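Mevitov (household robot)

The Mevitov is a two-armed household robot built by Huttunen and kept, for most of its working life, in the Clollier test flat. It is used to practise domestic tidying, chiefly the straightening of sofas. Among people who work on such machines it is better known for its upkeep than for its tidying, the upkeep being the part that takes most of the day.

Name and origin

The robot takes its name from the project that paid for it. An earlier name, Multier, survives on the service manual and on the spare parts cupboard, and is still used by anyone ordering fingers. The manual was written by Emiliano Vergara and runs to 62 pages, of which four concern moving cushions and the remainder concern cables, screws and getting the arms to agree with each other.

Construction

The body is a pale grey shell with an arm on either side. Each arm ends in a wrist assembly of several housings, closed with small screws, and a black hand with separate fingers. Cables run on the outside of the arms. Vergara's manual defends this on the grounds that an outside cable can be replaced in the time it takes to find the right cover for an inside one. Critics of the arrangement have pointed out that an outside cable can also catch on things, and the manual concedes the point in a footnote.

Daily set-up

Set-up begins with the power off and the arms folded. The operator runs a hand along each cable from wrist to body, feeling for flat spots, and checks that the loop at the wrist is long enough for a full turn. Too short and the connector works loose. Too long and the robot will sooner or later pick up its own cable, which it does with more confidence than it has ever shown with a cushion.

The arms are then powered one at a time and brought forward to the ready position, with both hands at about the same height. The left arm is set over the seat and the right over open carpet, and the operator compares the two by eye before letting the software have an opinion. A difference of more than five millimetres between them calls for a fresh zero of the shoulder joints.

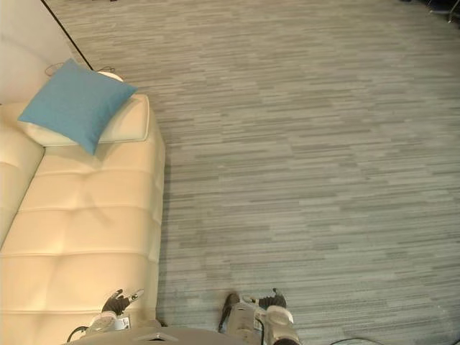

The arms held forward at the cream leather sofa, with the blue cushion on the far armrest.

The choice of sofa has a bearing on calibration. Glossy leather throws highlights that the depth sensing may read as a dip or a bump, and the tufting adds real dips and bumps for it to ignore. The usual remedy is to take the height reference from the carpet and work upward. Matte fabric causes far less trouble, and cushions for the flat have been bought with this in mind since the second year — the colour was left to whoever was at the shop.

Fingers and wrists

Fingers are the most frequently replaced part. The pads polish themselves smooth on upholstery and lose their grip gradually, so that the fault is generally blamed on the software for a week or so before anyone looks. Replacement takes two screws per finger. The manual recommends a magnetic tray, a recommendation added in March of the first year in capital letters.

Wrists are serviced less often and less willingly. The housings must come off in order, outermost first, and go back in the opposite order with the cable held clear of the seams. A pinched cable gives an intermittent fault that appears only when the palm is turned up, a position the robot seldom uses except during demonstrations.

Revision of 17/01/2019

The present service routine dates from the manual revision of 17/01/2019, which moved the cable check ahead of power-up. It had previously come last, where it served mainly to confirm what had already gone wrong. The same revision withdrew the advice to clean the finger pads with leather conditioner.

See also

Cable management
End effector
Upholstery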